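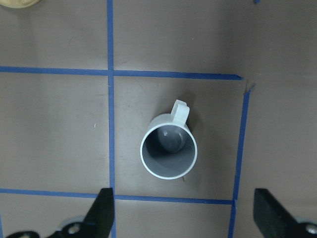
Estuveo, November

Thread on rooming lists and release dates for series groups. Two overseas agents asked me the same question this week, so I'm writing the answer once and will link to it from now on.

Terms first. An allotment is a block of rooms a hotel holds for you without a name on any of them. The release date is the day the hotel can take back whatever you haven't named. A rooming list is the document that names them.

Our standard contract with the Whitelaw has a release of 14 days before arrival. The Corwood is on 30. If your group splits across both, work to 30. I've seen agents diary the shorter one for the whole group and then ask where half their rooms went.

Release is counted from the arrival date of that departure. A series with weekly departures has a release date every week. Put all of them in the calendar when the contract is signed.

The cutoff is close of business at the hotel, local time. The Corwood's reservations office closes at 5 p.m. An email sent at 9 p.m. from your time zone arrives the next day as far as they are concerned, and the system has already run.

"Provisional list" has no contractual meaning. Either the room has a name or it's released. TBA TBA in twelve rows is twelve unnamed rooms. The Whitelaw used to accept it. They stopped when the new revenue manager came in and I can't blame them.

What we need in the list, one row per guest:
surname as in passport
given name as in passport
nationality
room type
sharing with
arrival and departure if different from group
diet
mobility

Surname and given name go in separate columns. Please. Mylene Ocampo in our office splits them by hand when they come merged, and she can't know which part of a four-part name is the surname. If she guesses wrong, the guest stands at the desk while somebody looks.

Related: keep the diacritics. Our contracts lead is Nazmiye Kılıçarslan and she has been checked in under three spellings at the same property. Our system stores the letters correctly. The loss usually happens when a list is exported to an old spreadsheet format and opened again.

Twin and double are different rooms. Twin is two beds, double is one. Many lists we get say "DBL" for both and leave it to the sharing column. At the Whitelaw there are only 14 true twins on the group floors, and they can't convert a double on the day.

Triples: in Estuveo a triple is nearly always a twin with a rollaway. If your brochure says three proper beds, tell us before contracting. The Corwood has 3 rooms that fit that description and they are sold early for spring.

Children: give date of birth, not age. Age at booking and age at travel differ often enough to move a child from one rate band to the next, and the hotel bills on age at check-in.

Tour leader and driver rooms. Leader goes on the list as a named guest, marked TL. Driver goes on ours. Do not put the driver on yours as well or we pay for an empty single, and then so do you.

Amendments after release are possible. A name change is free at both hotels up to the day before. A room type change is on request. An added room is a new booking at whatever the rate is that day, which in the shoulder season may be lower than your contract. Ask Eduardo Layug to check before you insist on group rate.

Cancellations after release are charged per room per night, not per person. Losing one half of a twin costs you nothing in cancellation but turns it into a twin for sole use, with the single supplement. Several agents book that saving and then dispute the supplement. It's in clause order on the page, supplement right after cancellation.

Send amendments as a full new list with the changed rows marked in a status column: NEW, CHG, CXL. Leave the cancelled rows in. A list that is simply shorter than the last one tells us nothing about who left.

File name: tour code, arrival date, version number. Not "final". We have one departure on file with final, final2 and final NEW, and the one that turned out to be current was final2.

Email: one departure per message. A single message covering a whole season gets opened, partly processed, and marked as read. That is a weakness on our side and we know it, but one per message fixes it for both of us.

Agents using Hisine can push the list directly. The import reads room type from the code and ignores free text, so anything typed in remarks (ground floor, adjoining, anniversary) does not reach the hotel. Send remarks separately to the ops mailbox with the tour code in the subject.

Adjoining and connecting are also different. Adjoining is next door. Connecting has an internal door. Families usually want the second and write the first. Neither is guaranteed by the hotel, both are noted.

Mobility column: write what the person can and can't do – stairs, bathtub, walking distance from the coach. "Needs assistance" isn't enough to assign a room. The Whitelaw has step-free access from the rear entrance only, and Danilo Manalo has to arrange the coach stop on that side, with the city, ahead of time.

Diet goes to the restaurants as well as the hotel, so it has to be per guest and not a total. "Four vegetarian" gets four plates made and no idea where to take them. Allergies in a separate column from preferences.

If you won't fill the block, tell us early. Rooms returned well ahead of release get resold and the hotel remembers it at next season's contracting. Rooms dropped on the last afternoon get resold too, but at a discount, and Nazmiye hears about that in the rate meeting.

Someone replied asking for an extension to the release. It can be requested once per departure, in writing, before the date has passed. The Whitelaw says yes more often than not outside festival weeks. The Corwood asks for a deposit on the unnamed rooms.

Another reply: does a waitlisted guest count as named? No. Name the room to someone who is traveling and change it later. Name changes are free, see further up.

The blank template with the right columns is with Dindo Padilla. Ask for the current version, as the one many of you have saved is missing the diet and mobility split. He's out on Tuesday, so write to the ops mailbox that day.

Coach manifests are a separate document with a separate deadline. I'll do those in another thread.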